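Chapter 7
Packaging and the Shelf Life of Dry Foods

Food begins to change from the moment it is made. A biscuit takes water from the air and becomes soft. A nut loses its fresh taste when its oil meets oxygen. The task of packaging is to slow these changes until the food is eaten.

In this chapter we study dry foods, which are the easiest group to begin with. We will compare two small producers, Pralero and Claser, who sell similar salted snacks but pack them in different ways. Their choices will help us to understand three terms: barrier, seal and headspace. 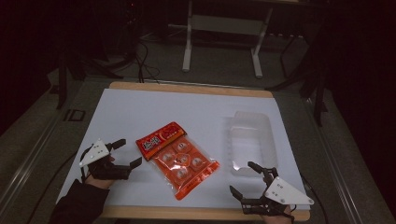 A barrier is any layer that stops water vapour, gas or light from passing. No barrier is perfect, and a stronger one usually costs more. The producer must therefore ask how long the food will stay in the shop. Claser delivers to its customers every 4 days and can accept a simple film. Pralero sends its goods by sea, and the journey to Sullorance takes 21 days, so it needs a better one.

Before you read section 7.1, look at a dry food in your kitchen and write down how its package is closed. You will use your notes in the first exercise.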